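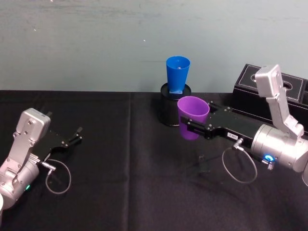 One reply to our last call for participants said only, "So you want to pay me to put cups on a table, and there's a form?" Yes. There is a form. It's two pages and the second page is mostly a diagram of parking.

6 min read

CALL FOR PARTICIPANTS: CUPS, TABLES, AND WHERE PEOPLE PUT THEM
Surkari Tableware Lending, Ultcombe

Surkari lends out tableware to people who are having more guests than they own plates. We've been doing it long enough to accumulate 1,644 pieces, a van with opinions about hills, and a shelving system that made perfect sense to whoever devised it. We are now putting together a new printed guide for borrowers, called the Druden, and for that we need to know how ordinary people set out cups when left to themselves.

We thought we knew. We wrote the first draft of the guide from our own habits, sent it out with a few orders, and got it back with notes in the margins. One borrower had crossed out the entire page on handles. Another had written "who lives like this" beside the paragraph about spacing. So we're asking for help before we print it properly in March.

What you'd be doing

You come to the Tunstall Room, upstairs at our building, for two sessions. Each session is an afternoon, with a break in the middle for coffee out of a cup you don't have to think about.

There's a table with a black cloth over it and a wall behind it in a pale blue-gray. You'll be given cups and a short card. The card says something like "four people, two of whom don't get along" or "breakfast, you overslept." You set the cups out the way you would at home. Then you tell us when you're finished, we make a note of where everything ended up, you clear the table and you get another card.

Some cards ask you to clear up only. Clearing turns out to be where people really differ. We've watched otherwise mild adults become very firm on the subject of nesting one cup inside another. If you have views on this, bring them. If you have no views, we'd like you even more, as you are statistically rare in this town.

Toward the end of the second session there's a packing exercise: cups into a crate with paper, the way they go out in the van. Take as long as you like. The fastest packer we ever had on staff was also the reason we now own so many saucers on their own.

Who we're after

Anyone over eighteen who drinks things out of cups. You don't need experience in catering. If you do have experience in catering, please apply anyway, but try to set the table like a person and leave the fan-folded napkins at the door.

We'd especially like to hear from:

- left-handed people. Our first draft assumed you didn't exist and we've had letters
- people who live alone and people who live with far too many others
- anyone who learned table setting from a strict relative
- anyone who learned it from nobody and puts everything in the middle in a heap
- people who use a wheelchair or prefer to sit while they work. The room has an elevator, the table can be worked at from a chair, and you can tell us on the form what else would help

You should be comfortable handling breakable items. You will not be charged for breakages. We mention this because the last group went about it like bomb disposal, and cups set down in fear all end up in a straight line, which made for a very tidy and completely useless afternoon.

What you get

$239 for the pair of sessions, paid when the second one ends. Payment is for both. If you come to the first and then vanish, we'll pay for half and assume it was the card about the two people who don't get along.

You also get a printed copy of the Druden when it's done, with your name in the back if you want it there. Most people who helped with the draft asked for their names to be left out. We're trying not to read anything into this.

Lunch isn't provided. Sessions start at 1:30 p.m., so please eat first. There are cookies at the break, bought from the good bakery until the budget runs out and from the other place after that.

A few things people ask

Can I bring my own cup? You can bring it for the coffee break. It can't go on the table with the others. Someone's souvenir mug got into our crates that way once, went out with a wedding order, and came back weeks later looking better rested than any of us.

Is there a right answer? No. We'll say so at the beginning and you won't believe us, and for the first few cards you'll look over to see how you're doing. That's fine. It passes by the third or fourth card, and the notes from then on are the ones we mostly use.

Can couples apply together? You can both apply, and you'll be scheduled at different times. We tried it the other way. The discussion about which direction a handle should point was still going in the parking lot when we locked up.

Why is the cloth black? The old one was white with a raised stripe, and everyone lined their cups up along the stripe without noticing. Then we tried a floral and people avoided putting anything on the flowers. The black one has creases in it and we'd like you to ignore them. Please don't smooth it down between cards, however strongly you feel. One of us has to leave the room when people do it.

Will I have to talk? A bit. At the end of each session we ask a few questions about why you put things where you did. "I don't know, it looked right" is an acceptable answer and appears in our notes more than any other.

Do I need to dress up? No. Avoid very long loose sleeves, for the cups' sake. Closed shoes, please, for yours.

Will anything from the first session be held against me in the second? Only in the sense that one or two cards come up again. You're free to do it completely differently. Plenty of people do and then insist they haven't.

Also wanted: one part-time room assistant

While we're advertising, we need someone to look after the Tunstall Room while the sessions are running. This is a paid post, around 12 hours a week, ending when the guide goes to the printer.

You would meet people at the downstairs door, which sticks. You'd put the cards out in the right order, write down cup positions on the grid sheets, wash up afterward, and put everything back on the shelf it came from. The shelves are labeled. The labels refer to an earlier arrangement of the shelves. You'll pick it up.

We want someone patient, with readable handwriting, who can watch another person put a cup down in a plainly ridiculous place and keep a straight face. This last part is the whole job, really, and the reason the position is open. Our previous assistant was excellent with the grid sheets but had a way of inhaling.

Some lifting of crates is involved. A driver's license is useful but you won't be asked to take the van anywhere steep. Pay is the same hourly rate as our warehouse staff, and we'll send you the figure with the application form. You can't be the assistant and a participant as well. By the end of the first week you'll have seen too much.

How to apply

Pick up a form at the Surkari counter in Ultcombe or ask for one by mail. Write "cups" or "assistant" on the envelope when you send it back. Please don't write both.

On the participant form there's a box asking you to describe how you keep cups at home. A sentence is plenty. We have received floor plans. We've also received the words "in the sink," and that person was invited in and did very well.

For the assistant post, tell us on one page what work you've done before and when you could start. No cover letter is needed, and please don't send a photo of your own table. The one exception last time was a table so beautifully laid that the whole office got a little quiet, and it had no bearing on whether the applicant could carry a crate.

We reply to everyone. Replies go out in batches, so if your neighbor has heard and you haven't, it means your envelope was lower in the pile. Participants will be offered a choice of afternoons, and we'll hold your place once you've sent back the slip. If you need to change it, call the counter before noon, when there's somebody there who can find the calendar.

Entrance to the Tunstall Room is at the side of the building, past the crates. Push the door hard and lift slightly.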